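Brurent Ula 300 Dehumidifier: Frequently Asked Questions

Last updated Mon 13 January

Which rooms is the Ula 300 suitable for?
Basements, laundry rooms, garages and living areas that stay above 41 °F. Below that temperature the coil ices over and the unit spends most of its time in defrost mode. For unheated spaces, see the Leite desiccant series.

What does the number 300 mean?
It is the model number. It does not refer to square feet, pints or watts.

What humidity level should I set?
Start at 50 percent. In a basement with bare masonry walls, 45 percent may be needed during July and the weeks on either side of it. Lower settings make the compressor run longer and raise the power bill.

The display shows 80 and does not change. Is the sensor faulty?
Probably not. 80 is the highest reading the display can show, and any humidity above that level reads the same. Close doors and windows and let the unit run for a full day. If the number is still 80 after that, contact service.

Why does the compressor wait before starting?
A delay of 2 minutes applies after every stop, including a power cut. It cannot be turned off.

Can I connect a drain hose?
Yes. Remove the rubber plug at the rear and push on a garden hose with a standard thread adapter. The hose must slope down along its whole length. The Ula 300 has no pump. The tank must stay in place even when the hose is used, or the float switch will stop the unit.

Can I use an extension cord?
No. Plug the unit directly into a grounded wall outlet.

Can I drink the water from the tank, or use it in an iron?
Do not drink it or give it to pets. It contains dust and traces of metal from the coil. It should not be used in steam irons either.

How do I clean the outside of the unit?
Switch off and unplug first. Wipe the housing with a soft cloth and a little mild dish soap. Do not use solvents, scouring powder or spray cleaners near the air outlet. The same method applies to our air purifiers.

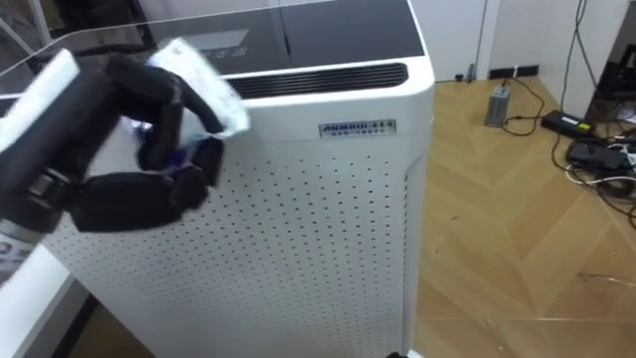 How often should the filter be washed?
Every two weeks in regular use. Rinse it in lukewarm water and let it dry fully in the shade. Do not run the unit without it.

What does error code E4 mean?
The tank is full or not seated. Empty it, check that the float moves freely, and slide it back until it clicks.

Where do I order spare parts?
From the Skestport warehouse, by mail or through your dealer. The replacement filter is part 1589. Have the serial number ready; it is on the label behind the tank.

Does the warranty cover units bought secondhand?
Yes, if the original receipt is supplied. Filters and hoses are excluded.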